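Funding approved for second robot arm and shared bench

27 June 2024

A second robot arm will be bought for the manipulation bench this financial year, after the equipment request lodged in May was approved with only minor changes. The order covers the arm, a gripper, a wrist camera and a controller, along with a new table to replace the one now in use.

The request was first put forward last year and held over while the building works were finished. It was resubmitted with a smaller parts list and a clearer breakdown of running costs, which had been the main sticking point. Spares, cabling and replacement gripper fingers are now listed as a separate line and will be paid for out of the operating budget.

Two suppliers were asked to quote. Cevasa offered the arm and controller as a package with on-site setup, while Skudholm quoted for the arm alone at a lower price. Once the controller, freight and training were added to the Skudholm quote, the two were close enough that delivery time decided it. Cevasa has the arm in stock and expects to ship within 40 days of receiving the purchase order. Skudholm could not commit to a date before the end of the year.

The existing bench has been booked solidly since the start of the year. Booking records show 722 hours of use to the end of May, most of it on pick-and-place work with toy food and plates. Groups wanting to run longer trials have had to split them across several weeks, packing up between sessions and checking the camera position again each time.

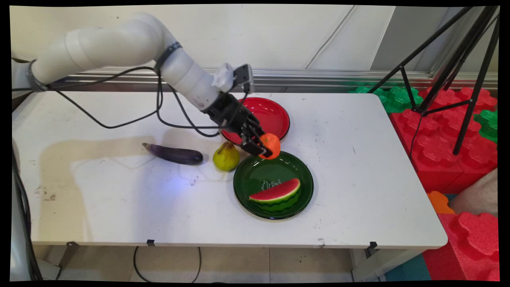

Robotics and Automation Group - Manipulation Bench

The fruit and plate tasks will stay on the current arm, which is already set up for them. A typical run has the arm pick up a piece of fruit and move it to a coloured plate, then the items are laid out again in a new arrangement. It is slow work and the arm is tied up for the whole session, even when the person running it is only shifting items around or checking the recordings.

The new arm will go to the Ako project, which needs a bench it can leave set up between sessions. Ako is looking at how well a task learned on one arm carries over to another, and until now it has relied on borrowed time at the end of the day. Other groups will be able to book the second arm when Ako is not using it, through the same calendar as the first.

Replacing the table drew more discussion than expected. The original request kept the old one and bought a second to match. The revised plan is for a heavier, wider table with cable trays underneath, so the power and data lines are kept off the work surface. The old table will be moved to the assembly room for general use. Edge clips, plates and toy food will be carried over to the new one, and no money has been set aside for more of them.

Room changes are fairly small. One extra power circuit is needed, and the store of foam blocks and mats will be shifted to the Yusof building to make space for the second controller. Staff who use the foam blocks should collect what they need before the move. Anything left behind will be boxed and labelled, and can be picked up from the Yusof front desk.

The bench will be closed for 3 days while the electrical work is done and the new table is bolted down. Dates will be posted on the booking calendar once the electrician has confirmed, and bookings that fall in that period will be moved to the nearest free slot. No other interruption to the current arm is planned.

Training on the new controller will be run by Cevasa in two half-day sessions after installation. Places are limited, and people with regular bookings will be offered them first. The existing safety induction still applies to both arms, and the 39 people who have already completed it will not need to repeat it. They will be asked to read a short supplement on the new emergency stop layout before making a first booking.

A request for a third camera, to be mounted overhead and shared by both benches, was not approved in this round. It can be put in again with next year's equipment requests - a quote from this year will be accepted if the supplier confirms the price still stands.

Questions about bookings during the changeover can be sent to the bench mailing list.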